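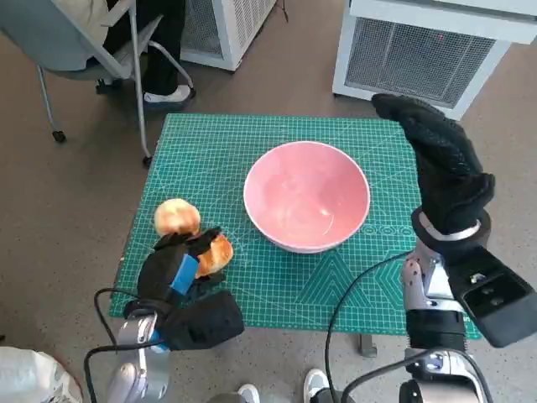 4. Setting up the running deck

Read this section in full before the Skulthorpe treadmill is used for the first time. Sections 1 to 3 cover unpacking, assembly of the uprights and connection to the mains supply.

4.1 Choosing the position

1. Place the treadmill on a firm, level floor. Thick rugs should be removed, as loose fibres can be drawn into the rear roller.

2. Leave a clear space of at least 1210 mm behind the deck. Nothing may be stored in this space while the machine is in use.

3. Turn each of the two rear feet until the deck no longer rocks when pressed at the corners. Tighten the lock nuts by hand, then by a further quarter turn with the spanner supplied.

Note: The length of the deck with the folding arm lowered is 1363 mm, measured from the motor cover to the rear end caps. Allow for this when marking out the floor.

4.2 First start

1. Stand with one foot on each side rail. Do not stand on the belt.

2. Clip the safety cord to your clothing at waist height and press the magnetic key into the slot marked STOP.

3. Press START. The display counts down and the belt begins to move at its lowest speed.

4. Let the belt run without load for two minutes. A faint smell of rubber is normal during the first few sessions.

5. Pull the safety cord. The belt must come to rest and the display must show the word KEY. If it does not, switch off at the wall and contact the Okinik service desk. Do not use the treadmill until it has been inspected.

CAUTION: Children and pets must be kept out of the room whenever the magnetic key is in place. Remove the key after every session and store it separately.

4.3 Centring the belt

The belt is centred at the factory but may move during transport. Check it after the first start and again after 18 hours of running.

1. Set the belt to a slow walking pace with nobody on the deck and watch it from behind.

2. If the belt drifts to the left, turn the left adjusting bolt a quarter turn clockwise. If it drifts to the right, turn the right adjusting bolt a quarter turn clockwise.

3. Wait one minute before making a further adjustment.

CAUTION: Never turn either bolt more than a quarter turn at a time. Tie back long hair and keep sleeves clear of the roller.

4.4 Storing a user profile

1. Hold down PROFILE until the number flashes. Up to 32 profiles can be stored.

2. Use the arrow keys to enter body weight and age, and confirm each entry with OK.

3. Select a starting programme. New runners should select Nundilen, which alternates walking with short periods of easy running. Mohammed is a hill programme and is intended for those who already run three times a week.

Note: The heart rate shown by the hand grips is a guide only. It must not be used for medical purposes. Persons with a heart condition, and those returning to exercise after illness or injury, should consult a doctor before starting any programme.

4.5 After each session

1. Reduce the speed to a walk for at least three minutes before pressing STOP.

2. Switch off at the mains and wipe the hand grips and side rails with a slightly damp cloth. Do not spray liquid on to the display.

3. Raise the deck until the folding arm clicks into place. Pull gently on the rear crossbar to check that it is locked.

Belt lubrication is described in section 5.

Issue 2, October 2025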